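Sorting It Out

Lộc Bùi would like it known that he didn't go into robotics for the cutlery. "My mother asks what I do," he says. "I told her once. Now she tells people I'm in software."

What he does, at a lab called Oltberg, is teach two-armed robots to put forks and spoons away. The method is named Uter, after a street he used to live on, and its one idea is simple enough to annoy him: have people show the robot mistakes and how to get out of them.

"Everyone collects perfect demonstrations," Bùi says. "Then the robot nudges a spoon a little sideways and it's in a world it has never seen. It just hovers there. Very dignified, very useless."

So his team recorded 1000 demonstrations, and in 161 of them the person driving the arms was told to fumble on purpose, then recover. Operators hated it. "You hire careful people and ask them to be clumsy. One of them apologized to the fork."

The comparison policy, Sukonska, was trained on the same number of clean runs. Bùi won't quote a success rate until the August rerun is done – he has been burned before – but he will say that Uter tries again after a bad grasp and Sukonska mostly doesn't.

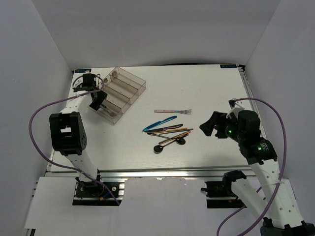
"The pile is where you find out," he goes on. "One spoon by itself, fine, any method can do it. Put things across each other and now the order matters. Pull the wrong one and you've moved three others. We never told it an order. It picked up some sort of habit from the recoveries, and I can't fully tell you what the habit is."

Does that bother him? "It bothers the reviewers. There were 2 of them and they were bothered in opposite directions."

Next is Tăng, a version that decides for itself when to ask a human for help. Early tests have it asking constantly. Bùi calls this the most realistic behavior he has ever gotten out of a machine in a kitchen task.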